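Wir planen gerade das Laborbudget für das kommende Jahr, und der größte Posten ist die Automatisierung am Probentisch. Ich schreibe hier auf, was wir dabei gelernt haben und wo das Geld hingeht. Wird ein längerer Faden.

Kurz zum Rahmen: kleines Labor am Standort Costley, Auftragsanalytik, viel Ansetzen, Rühren, Temperieren. Der Antrag heißt intern »Inside«, weil alles innerhalb des vorhandenen Raums bleiben muss. Kein Umbau, keine neue Lüftung.

Der Arbeitsschritt, um den es geht: Glaskolben am roten Ständer, daneben der Heizrührer.

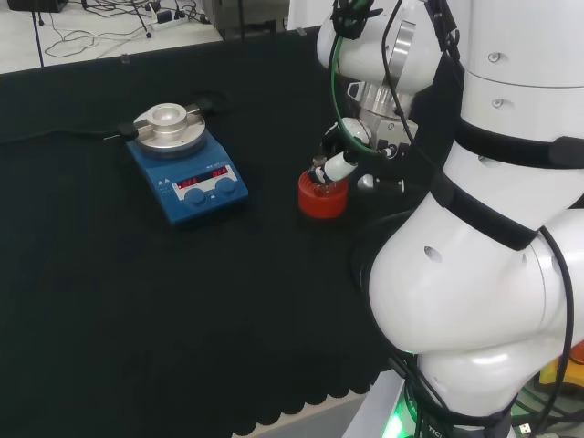
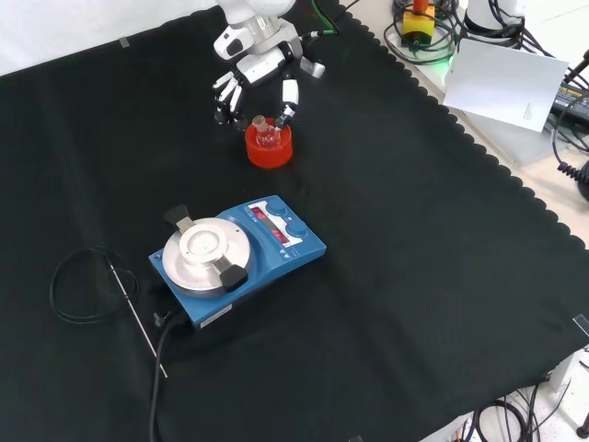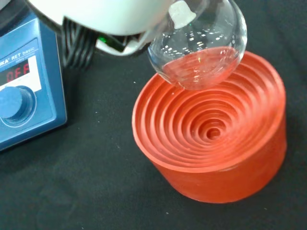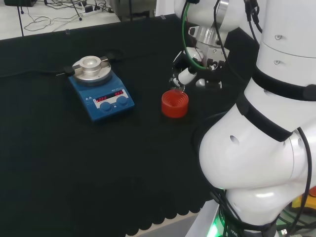

Hukthorpe schrieb gleich darunter, wir sollten den Arm aus der Rechnung nehmen und erst einmal die Greifer vergleichen, denn bei ihnen sei die Hand der teuerste Fehlkauf gewesen: zu viele Finger, zu wenig Ersatzteile, und jede Reparatur lief über den Hersteller.

Das deckt sich mit unserer Tabelle. Wir führen Arm und Hand inzwischen als zwei getrennte Positionen, mit getrennter Garantie und getrennter Abschreibung. Im ersten Entwurf stand beides in einer Zeile, und die Zeile war nicht zu vergleichen.

Eine mehrfingrige Hand ist flexibler, wenn man zwischen Kolben, Flaschen und Deckeln wechselt. Ein einfacher Parallelgreifer kostet weniger, und man kann die Backen selbst nachfertigen. Wir haben beide Varianten anbieten lassen.

Zum Arm: Von Mtshali liegt ein Angebot vor, Kauf und Miete nebeneinander. Die Miete rechnet sich bei uns nur, wenn wir den Platz nach einem Jahr wieder aufgeben. Das haben wir nicht vor. Also Kauf, mit Wartungsvertrag ab dem zweiten Jahr.

Traglast war in den Vorgesprächen ständig Thema. Unsere schwerste gefüllte Flasche wiegt mit Inhalt unter 500 g. Dazu kommt die Hand selbst, und die wiegt deutlich mehr als das Glas. Wer Datenblätter liest, sollte die Traglast abzüglich Hand und Flansch in die Tabelle schreiben.

Heizrührer kaufen wir keine neuen. Die vorhandenen bleiben. Zu klären ist, welche davon eine Schnittstelle haben, über die sich Drehzahl und Temperatur setzen lassen. Bei einfachen Modellen bleibt nur der Knopf, und einen Drehknopf mit einem Greifer zu bedienen ist Zeit, die wir nicht bezahlen wollen.

Falls ein Gerät ohne Schnittstelle dabei ist, stellt weiterhin ein Mensch den Sollwert ein, und der Arm übernimmt nur Kolben rein, Kolben raus. Damit kann man planen. Man muss es nur so in den Antrag schreiben.

Nächster Posten, und der wird gern vergessen: Glas. Wir setzen für die Einrichtungsphase 60 Rundkolben als Verbrauch an. Das klingt nach viel. Im Antrag ist es trotzdem eine der kleinsten Zahlen, und wenn welche übrig bleiben, gehen sie ins Lager.

Halterungen: Ringe und Ständer für Kolben in allen Größen, die wir tatsächlich benutzen. Pro Größe mindestens zwei. Ein Ständer mit gestuften Ringen nimmt mehrere Kolbengrößen auf, das spart Positionen in der Liste und später Umrüstzeit.

Kabel. Im ersten Entwurf gab es dafür keine Zeile. Jetzt gibt es eine für Kabelführung, Steckdosenleisten mit Schalter, Klettbänder und einen Kabelkanal am Tisch. Zusammen immer noch weniger als ein Wartungsbesuch, aber ohne eigene Zeile wird es aus dem Verbrauchsmaterial bezahlt, und da fehlt es dann.

Sicherheit steht bei uns als eigener Block: Not-Halt in Griffweite, Risikobeurteilung durch eine externe Stelle, Einweisung für alle, die am Tisch arbeiten. Die Risikobeurteilung hat die längste Vorlaufzeit von allen Posten. Bitte zuerst beauftragen, auch wenn der Arm noch gar nicht bestellt ist.

Frage von gestern Abend: Warum überhaupt automatisieren, wenn der Handgriff so kurz ist? Der Handgriff ist kurz. Das Warten dazwischen ist lang, und es zerlegt den Arbeitstag. Bei langen Reihen steht jemand bis 19 Uhr im Labor, um Kolben umzusetzen.

Gerechnet haben wir so: 20 Ansätze pro Tag, die sich für den Arm eignen. Alles mit Sonderglas, Tropftrichter oder Schutzgas bleibt Handarbeit und ist in der Zahl nicht enthalten. Mit der Gesamtzahl aller Ansätze sähe die Amortisation schöner aus, wäre aber falsch.

Personalstunden für die Einrichtung: 80, verteilt auf zwei Leute. Im Angebot des Lieferanten war nur die Inbetriebnahme enthalten, also aufstellen, anschließen, Probelauf. Positionen anlernen, Abläufe testen und Anleitungen schreiben machen wir selbst, und das gehört ins Budget.

Noch offen – ob wir Kameras am Platz gleich mitbestellen oder nachrüsten. Nachrüsten verteilt die Kosten, heißt aber zweimal einrichten. Zwei feste Blickwinkel und eine kleine Kamera am Handgelenk wären unser Wunsch. Im Antrag steht das im Moment als Option mit eigenem Preis.

Ebenfalls offen: der Tisch. Wenn der Arm auf der Platte montiert wird, muss sie das aushalten, ohne dass der Rührer daneben mitschwingt. Ein eigener Sockel für den Arm ist angefragt. Die Lieferzeit dafür ist länger als gedacht.

Was wir gestrichen haben: zweiter Arm, fahrbarer Unterbau, erweitertes Softwarepaket. Der fahrbare Unterbau war der größte Wunsch aus dem Team und hat am wenigsten Begründung bekommen. Kann im übernächsten Jahr wieder rein.

Zeitplan: Angebote liegen bis Juni vollständig vor, danach geht der Antrag in die Abstimmung. Bestellt wird erst nach der Freigabe, auch die Kleinteile.

Wer Erfahrung mit Wartungsverträgen für Greifhände hat, gern hier drunter. Mich interessieren vor allem Reaktionszeiten und ob es ein Leihgerät gab. Die Tabelle mit den Positionen stelle ich ohne Preise ein, sobald sie aufgeräumt ist.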